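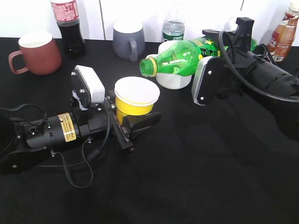
Virngate Press to Reissue the Trenen Sequence in Uniform Paperback and Ebook Editions

News > Publishing > Young Adult Fiction

Posted in January by the Virngate Press publicity desk
14 shares | 3 comments

Virngate Press has acquired world English rights to the Trenen sequence, a series of six young adult fantasy novels first issued by Sutherland Books. The agreement covers paperback, ebook and large print formats. Audio rights are held separately and are not part of this agreement.

The first two titles will be released together. The remaining four will follow at intervals of one season each, in the original order of publication. All six will carry the same trim size, spine layout and interior typeface, so that the set can be shelved as a single run. Earlier printings were produced in two trim sizes, and the third book was never available in paperback outside library bindings.

The Trenen sequence is set in and near the river port of Zillano, where passage upstream is controlled by a guild of licensed pilots. Each novel is narrated from two viewpoints, one of which carries over from the preceding book. The romantic plot begins in the second volume and is resolved in the fifth. The sixth volume takes place a generation later and can be read separately, although the publisher recommends reading it last.

Text and corrections

The new editions have been set from the author's corrected files, with the Sutherland hardcovers used as the reference text where the files were incomplete. Corrections fall into the categories listed below.

- Spelling of place names has been made consistent across all volumes. Zillano appeared in two forms in the first printing of book one.
- The calendar used by the pilots has been reconciled between books two and four.
- A chapter omitted from the ebook of book three has been restored.
- Chapter epigraphs, dropped from the later paperbacks, have been returned to their original positions.

No scenes have been rewritten. The content of the novels is otherwise the same as in the hardcover editions, and readers who own those editions do not need the new ones in order to follow the story. A short note on the text will appear at the back of each volume. The map of the lower river has been redrawn in black line for legibility at paperback size and will be printed across a full spread - previous paperbacks reduced it to a single page.
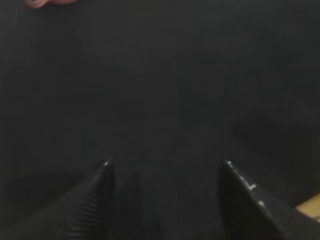
The ebook files have been rebuilt on the same basis. Each includes a linked table of contents, a scalable version of the map and text descriptions for all interior art. Large print editions will be produced to order and will be available to libraries through the usual wholesale accounts. Page numbering in large print will differ from the standard paperback, and reading group materials therefore give chapter references only.

Advance copies and blog tour

Virngate Press will make 150 advance copies of the first volume available to reviewers. Of these, 100 will be digital and 50 will be printed. Printed copies are uncorrected and lack the final map. Reviewers who wish to quote from the text should check quotations against the finished book or request confirmation from the publicity desk.

A blog tour will accompany release of the first two titles. Participating sites may choose a review, an extract or a written question-and-answer piece. Extracts are limited to the opening chapter of either book. Questions for the author should be submitted in a single document and will be answered in writing. Tour hosts will receive a cover file, a short synopsis and a plot outline. The outline contains the endings of both books and should not be posted.

Requests should state the name of the site, the preferred format and whether the reviewer has read any earlier volume. Prior knowledge of the series is not required. Hosts who review book two are asked to mark any discussion of the final third of book one as a spoiler.

Ordering

Booksellers may place orders through their existing Virngate Press accounts. Standard trade terms apply, and the titles are returnable. Remaining stock of the Sutherland hardcovers is not being transferred and will continue to be sold by Sutherland Books until exhausted. Existing ebook purchases will remain in customers' libraries but will not be updated automatically to the new files.

About Virngate Press

Virngate Press is an independent publisher of fiction for teenage and adult readers. Its list combines new novels with reissues of series that have fallen partly out of print. Review copy requests and trade inquiries are handled by the publicity desk, which is closed on Saturday.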